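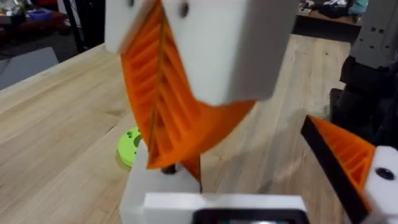 One reader wrote in to tell me I'd been far too harsh on last week's Stonik, and fair enough, maybe I was grumpy. But it's been nine episodes and we still don't know who sold the pub! So I was pretty chuffed to hear the show has been renewed – a second season starts in January, with a longer opener and (finally) more of the grandmother, who gets all the good lines.

The flashbacks to 1908 are staying too. I could do without them, but my sister rewinds them, so what do I know? 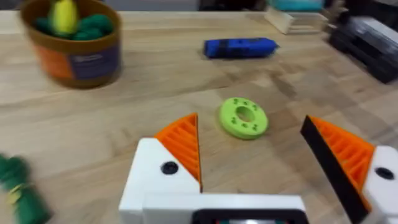
According to the producers at Bislow, the pub mystery gets sorted in the first episode back, with no more fake-outs. I'll believe it when I see it. Until then I'm filling the gap with Ostow, all 119 episodes of it, and my couch already has a dent – send snacks.

Jul 17, 2018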